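Ostholm Bedroom Set -- README

Hi, I'm Niloufar Babaei. I ran housekeeping at the Virkow guest apartments for years before I ended up writing READMEs, so if you're after the math, skip down to the file notes and write to Stellan. I'm mostly going to talk about the work.

What's in it

856 short clips of bed-making and room resets, recorded across 14 apartments, plus one plain text note per clip written by the person who did the job. We split it into 500 clips for training, 87 for validation, and the rest for testing. The split is by clip, so the same apartment can turn up in more than one part. Kamran wants to redo that by apartment in version 2 and I think he's right.

Why we made it

Virkow is bringing in robots to help with linen changes. The plan is that the machine takes the heavy, boring end of the job (pulling covers straight, carrying pillows, hauling bags to the elevator) and a housekeeper finishes the room and signs it off. That changes a shift quite a bit! You're doing less bending over mattresses and a lot more checking, and checking is tiring in its own way. Agnese Siliņa, who trained half of our crew, asked for the notes to be part of the data from day one, and she got her way -- a clip shows you a bed, but it won't tell you whether a housekeeper would let a guest sleep in it.

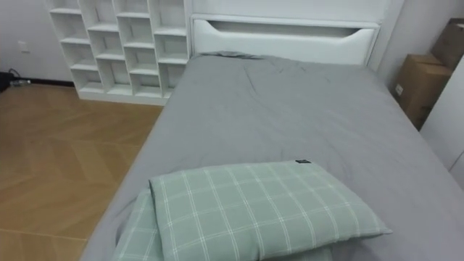

Photo: Dardo Riquelme / Ostholm project

Gray bedding is where most of our arguments happened. Soft creases near the middle, a long fold running off to one side: is that "done" or "redo"? We ended up with three labels, which are done, smooth again, and strip. Pillows get their own label, and a pillow tucked under the cover goes down as "covered," with one lying on top of the bed as "loose." A green check pillowcase on plain gray is easy to pick out. The low bump of a covered pillow is not, and our first annotators missed plenty of them.

Files

clips/ has the video
notes/ has the housekeeper notes, same names as the clips
labels.csv has the bed and pillow labels
splits/ has three text lists

Known problems

The notes are uneven. Some are a full paragraph and some just say "fine." Everything was recorded in daytime, so don't expect much from it after dark. The Dunudley rooms were added in April with a newer label sheet, and a few of the older labels still need converting.

Please don't use this set to time or rank workers. The crew agreed to take part on that condition, and it's written into the license too.

Label questions go to me, file questions to Stellan Nygård.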